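Subject: Re: [burley-allotments] Seed swap, trays and labels
From: Mareike Albers
Date: 2024-09-29
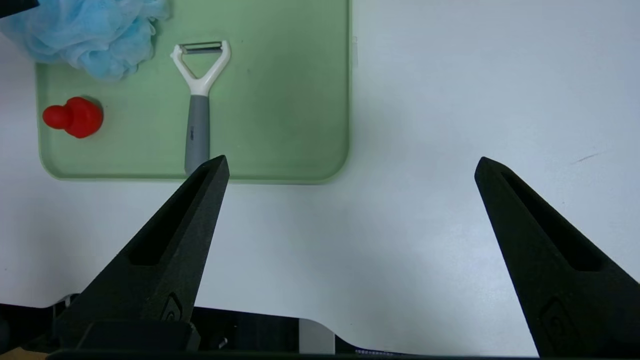 The swap went well enough in July that I'd like to run it again before the cold sets in, in the small hall if we can get it. Last time the packets slid about and got mixed up by the second hour. I'd put each grower's seed in a shallow tray with a raised rim, like the green one in the photo, and write the name on tape along the side. A pale tray shows up dark seed well, so onions and leeks could go in those.

Henrik Ostermann wrote:
> We had 2,776 packets listed on the sheet and I doubt half were
> labelled with a year. Can we insist on it this time? I also
> need to know who is bringing beans, as I had 9 kinds and no
> takers for most of them.

Yes to the year. Anything without one goes in the free box by the door. On beans, Suqin wants climbing ones only, and Vangelis has asked for a broad bean that stands the winter. Please bring small amounts of the rest.

I have 2,000 paper envelopes left over, so don't buy any. What I'm short of is pencils and two more folding tables. If you can lend a table, write to me off the list with its length.

Randi, do you still have the key to the side gate?

Mareike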